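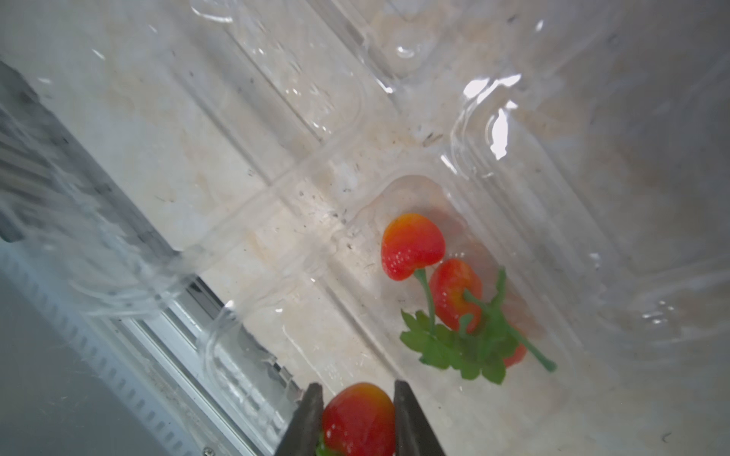
Are artificial strawberries worth buying for the home?
For a shop window or a school play, perhaps. For a fruit bowl you walk past every morning, I remain to be convinced.

Fake fruit is having a moment, or so the January catalogues insisted. Takinis gave it a double page. Merkent put plastic berries in clear clamshell boxes, the sort the real ones come in, and called it "market styling". Tirkley, which used to sell sensible crockery, now lists 144 kinds of imitation produce, and I could not tell several of the pears apart.

The pitch is that it never goes off. Fair enough. Neither does a doorstop. What it does do is gather dust, and seed dimples are a misery to clean. I went at mine with an old toothbrush and gave up after 40 minutes.

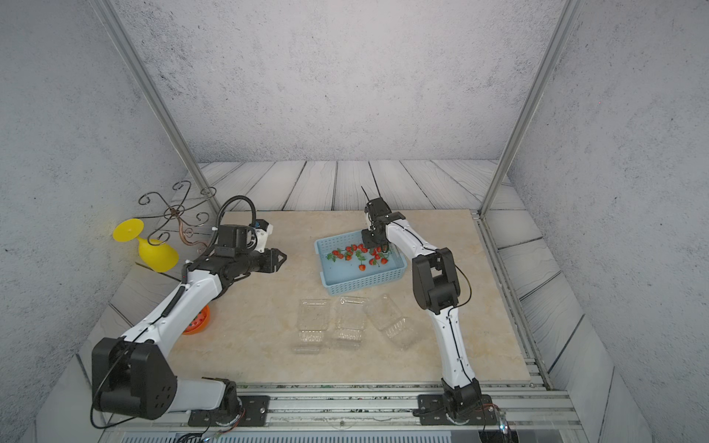
Does a basket look better than a clamshell?
A basket wins easily, because fruit sits naturally in one and the leaves hide the joins. Clear plastic throws glare over everything and shows every smudge.

The stems are where the cheap ones give themselves away. Too long, too green, and stiff as wire — Baxter's at least bend. The colour is better than it was, I'll grant that, and from across a room a good red berry will fool a guest. Up close it's the shine that spoils it.
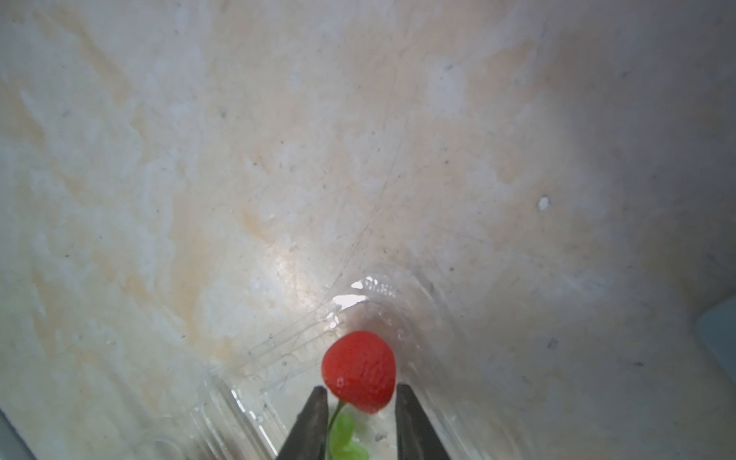

Glossy red, green stem, clear box: an artificial strawberry with its packaging.

I've kept one punnet on the kitchen shelf as a trial. So far it has been admired once, by someone without their glasses.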